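Stimon Bagging and Sorting Bench: Frequently Asked Questions

Last revised 13 February 2026

Scope

These answers cover small goods that are held, moved or stored in clear plastic bags at the Stimon bench. They apply to personal care items, folded textiles, small electronics and filler material. Food, liquids and anything with a blade are covered by separate instructions kept at the Barredo store.

Why clear bags and no boxes?

A clear bag can be checked without opening it. Boxes were used until August and had to be opened at every check, which wore out the flaps and mixed up the contents. Clear film also makes it easy to spot a missing part, such as a toothbrush head or a cable.

What bag should I use for which item?

Pick the smallest bag that closes without strain. Excess film folds under the item and makes it slide. Folded white goods go in the large size, laid flat, with the fold lines parallel to the long side. Small hard objects go in the zip-top size. Long thin items are wrapped along their length and taped once at the handle end.

Can two items share a bag?

Only if they are issued together. A brush and its cover may share. Two items of different colors that happen to fit may not, even if the bag looks half empty.

How full can a bag be?

Leave enough film above the contents to fold over once. A bag filled to the seal will open when it is pressed from the side. A bag with too little in it traps air and will not stay where it is put down. 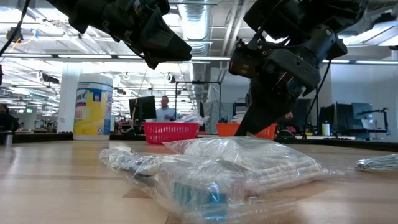
Trapped air is removed by pressing from the closed end toward the opening with the flat of the hand. Do not use a straw or a vacuum pump. Both pull thin film tight around corners, and the film splits there first.

How are the bags laid out for a check?

In one line across the table, one layer deep. The large bag goes near the middle and the small bags in front of it or beside it. Overlap at the corners is tolerated. Stacking is not, as the lower bag is then checked through two layers of film and labels are misread.

Does the side facing up matter?

Yes, for anything printed. Put the printed side up and smooth the film over it. For folded material and filler, either side will do. Items with a single colored accent are placed with the accent visible.

What about glare?

Glare is the most common complaint with clear film. Overhead light reflects from the folds and hides what is behind them. Smooth the film, turn the bag a quarter turn and look again. If the contents still cannot be read, use a new bag. Matte film was tested at the Nirkano site and rejected for poor clarity on small print.

How is the table cleaned?

Wipe it with a disinfecting wipe before the first bag is put down and again after the last. Work along the planks, then across them. Let the surface dry fully. A damp table holds the film by suction, and a bag that is pulled free may carry others with it. Close the lid of the canister after each wipe or the top sheets dry out.

Does the wood surface need special care?

Bare spots in the finish should be reported. Dark patches in the wood itself are natural variation and are left alone. Do not sand, oil or wax the top without asking. Wax transfers to the film and makes it cloudy.

Can I put down a single bag for a closer look?

Yes. Clear the rest first, then place the bag near the middle of the table so it can be turned in any direction without reaching the edge. Crinkled packets should be flattened before they are judged for wear, as a sharp crease looks much like a split.
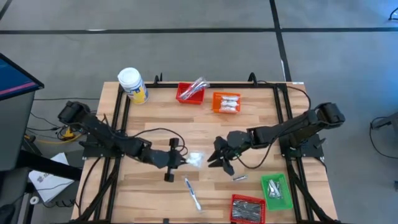 Ardalan Vahidi wrote in to ask whether a creased packet has to be replaced at all if it still holds air, and suggested that most of those thrown away at Jollham were sound. The point is accepted. A crease alone is no longer grounds for disposal. A packet is replaced if the crease has turned white along its full length, if the film has thinned at a corner, or if the seal no longer lines up from end to end.

How do I test a seal?

Close the bag with some air in it and press gently with the palm. Hold for a slow count of five. If the bag goes soft, open it, wipe the track with a dry cloth and try once more. A second failure means a new bag.

How long does a bag last?

A zip-top bag is written off after 40 openings or at the first failed seal. Large bags without a zip are closed by folding and last longer. They are written off when the film no longer lies flat.

How is loose filler handled?

Foam beads are kept in their own closed bag and are never poured at the bench. They cling to film and to sleeves, and a few of them in a zip track will stop it from closing. If a bag of beads leaks, place the whole bag inside a larger one before doing anything else. Collect stray beads with a slightly damp cloth. Sweeping scatters them.

And electronics?

Small electronic items go in singly, with the cable removed and bagged apart. Batteries come out first. Ordinary clear film gives no protection against static, so bare circuit boards are not accepted here and should go to Nirkano.

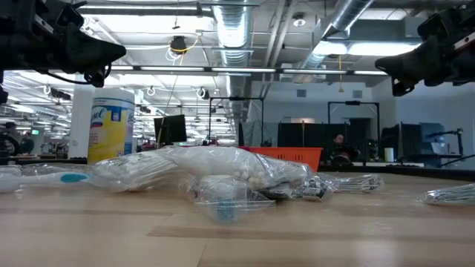

Personal care items are kept wrapped even when they are new and in their retail packing. The wrap is there to keep the handle and head clean during sorting. An item whose wrap has opened is moved to the reject shelf and is not rewrapped.

Where do items go after the check?

Passed items go in the basket, heaviest at the bottom, with bags of folded material on top. Do not press them down to make room. Start a second basket. Rejected items go to the shelf with a slip stating the fault in a few words, for example "seal" or "wrong size".

What do I order when bags run low?

Zip-top bags come in packs of 200, stock number 762. Large bags come in packs of 12 and have no stock number; give the dimensions on the form. Send the form to Ada Serra before the last pack is opened. Partly used packs are kept closed with a clip, away from sunlight.

Can used bags be recycled?

Clean, dry film with no tape or labels goes in the film bin at the Barredo store. Film with tape on it goes in general waste. Cut the tape off if there is only one strip of it.

Who answers questions not covered here?

Wilson Mosquera for the bench, Lợi Phí for the Barredo store. Include the bag size and the type of item in your message.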